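Tindance Swimwear -- Your Questions, My Answers

Hi, I'm Faith Kioko, and I design, cut and (mostly) sew everything in the Tindance shop. I get a lot of the same questions in my inbox, so I've put the answers on one page. I last went through it on January 16, 2024, when the new wrap dresses went up.

Where do the prints come from?

I draw them! Every print starts as a gouache painting on my kitchen table, and then I scan it and fiddle with the repeat until it stops looking like wallpaper. The Mughal print, the one with the little arched flowers that everybody asks about, took me 7 tries before the border lined up across a side seam. The Komby print is the loud one, with the big zigzags. If you're nervous about wearing a lot of pattern, start with the Mughal in navy. If you're not nervous, please buy the Komby and send me a picture.

How does your sizing run?

A bit small in the bust and true everywhere else. I fit on real women, in sizes 2 through 22, and I'd go with your bust measurement over your usual dress size. Between sizes? Go up for the one-pieces and down for the string bottoms, they tie anyway. The Cello one-piece has a longer body than my other suits, so if you're under five foot three you may want to write me before you order and I'll measure one flat for you.

Will the straps dig in?

They shouldn't. I widened them last August after a bunch of you told me the old halter was giving you a headache by lunchtime (it was giving me one too). All the halter styles now have a wider neck strap with a soft lining, and the Cello has straps you can cross in back.
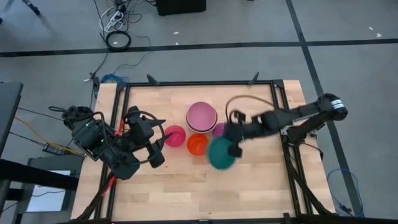
How do I wash my suit?

By hand, in a bowl or the sink, in cool water with a tiny squirt of baby shampoo. Swish, rinse, press it flat in a towel -- please don't wring it. Dry it in the shade. The dark colors can let go of a little dye the first time or two, so wash them on their own. And rinse it after the pool even if you're tired and your ride is leaving. Chlorine eats elastic and sunscreen turns white trim yellow, and I can't do anything about either one after the fact.

Can I put the wrap dresses in the machine?

Yes, the cotton ones, cold and inside out. The silk wraps are hand wash only, or dry clean if you trust your cleaner. I iron mine on the back side while it's still a bit damp.

Can I wear the one-piece as a bodysuit?

I do it all the time! The Cello under high-waisted trousers with big earrings is pretty much my going-out uniform. The Komby looks great with a plain white skirt. The only one I'd keep at the beach is the cutout style, and that's only because I've never found a waistband that sits nicely with it. If you've worked it out, tell me.

Do you make custom pieces?

A few. I take bridal party orders and the occasional stage costume, and for those I work with Csaba Hegedűs, who cuts patterns far better than I do and has a lot more patience with corsetry. Custom one-pieces start at $400 and gowns start at $900. We need two fittings, one of which can be over video, and I'll need half up front. I'm not taking wedding gowns right now, sorry. I did one and I was a wreck for a month.

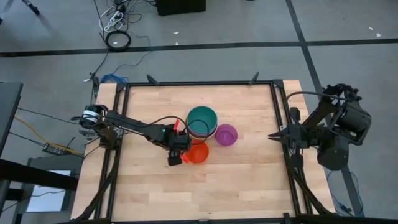

How long does shipping take?

Suits that are in stock leave me within three business days. Made-to-order pieces take about five weeks, and a little longer going into summer when everyone remembers at once that they have a vacation coming. You'll get a tracking number by email. It does like to hide in the spam folder, so look there before you write me!

What's your return policy?

Unworn, tags on, hygiene liner still in place, and back to me within 14 days. You'll get your money back minus the shipping. Custom work is final sale, but if it doesn't fit I'll alter it once for free. Sale pieces can be swapped for another size if I have one.

Will the sold-out prints come back?

Some will. I printed 851 yards of the first Mughal run and thought I'd be sitting on it for years, and it was gone before the season ended. That one's coming back in navy and rust. The pink is retired, and I know, I miss it too. Get on the mailing list if you want first pick, I write maybe once a month and it's mainly fabric gossip.

Can I borrow pieces for a shoot or an event?

If you're a stylist, send me the date, the sizes and who's wearing it, and I'll tell you what's in the sample rack. Samples are mostly a 6 and a 14. I ask for a deposit and a credit, and for no self-tanner on the white suits.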